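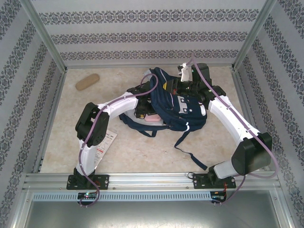 Two arms and a navy blue backpack.

Against the Wall Text

I went to the summer media art show at Grevbridge in July with good shoes and an open mind, and I came home with sore eyes from reading. The big room held a sound piece called Clotora, and beside it was a panel of 523 words. I know the number because the panel was next to the bench and the bench was where I spent most of my visit. The piece itself was a low hum that changed when people walked past. I liked the hum. By the fourth paragraph I had been informed that it was interrogating me.

Art made with sensors and software has a nervous habit of explaining itself. Painters got over this. You can stand in front of a picture of a pear for an hour and no one will hand you a leaflet on the pear's relationship to networks. 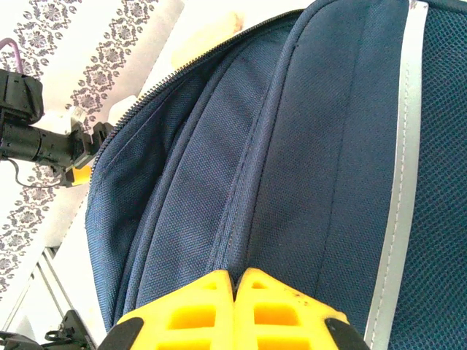

The leaflet problem

Dahlgren, the small gallery down by the canal, charges nothing to get in and gives you a leaflet at the door. I read it on the steps, went in, and found I had already had the whole experience, minus the stairs. The work was a projector and a bowl of water. It was lovely, and I spent my time with it checking whether it matched the leaflet.

I understand how this happens. Grant forms want outcomes, and a person who has spent all winter writing about outcomes will not throw the paragraphs away.
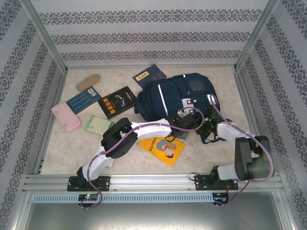 Still, somebody could cut them. At Skondia they tried a limit of 40 words per label, and the sky stayed up. People talked to each other. One man told his son, with great confidence, something completely wrong about how the lights worked, and both of them seemed happier for it than I was with my 523.

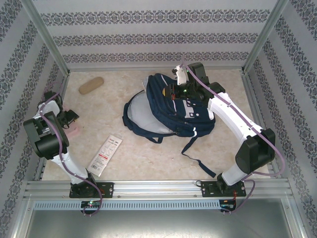 Pale floor, backpack, trailing strap.

My proposal is modest. Print the title, the year and where the bathroom is. Keep the long text at the desk for those who ask - I will probably ask, I'm weak - and let the rest of us be confused for ten minutes first.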